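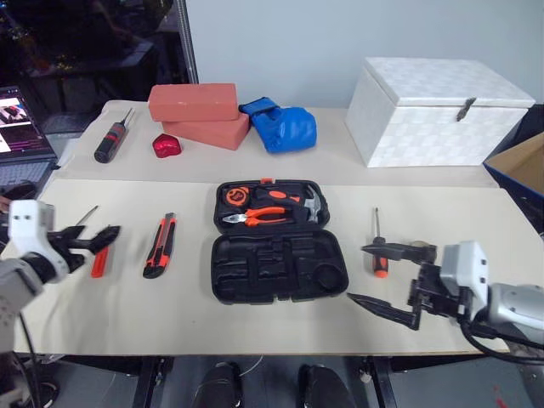
Tiempo de lectura: 1 min

12 de agosto de 2020. Banco 2, revisión de maletines de mano.

Maletín negro de plástico abierto sobre el tablero crema. Alicates, cinta métrica, martillo y un destornillador pequeño en los alojamientos de la tapa. Bandeja inferior vacía. El cúter y los demás destornilladores, sobre la mesa, pendientes de colocar.

Orden de llenado acordado con Muireann Foley: primero la tapa, después la bandeja. Al revés, hay que volver a levantar piezas de la bandeja para comprobar los encajes de arriba.

El destornillador de mango rojo no es del juego (los del juego son naranja y negro). Va al cajón 15 — no meterlo en la bandeja aunque quepa. Sorcha Moynihan preguntará en Terkthorpe si lo echan en falta.

Holgura del alojamiento del martillo: a revisar con la tapa cerrada y el maletín en vertical, 60 segundos. Si el mango se sale, cambiar la pestaña. Recambios pedidos a Lorent, ref. 579, sin fecha de entrega.

Cúter: hoja retraída antes de guardar. Ya está escrito en la hoja del banco, pero Kevin encontró uno con la hoja fuera en el maletín 49 y lo repito aquí.

Pendiente:
— etiqueta nueva para la tapa
— inventario de la bandeja, lo firma Maeve Horgan
— preguntar a Stamatia si el hueco redondo de la derecha lleva pieza en esta versión; en la lista de Ultham no figura ninguna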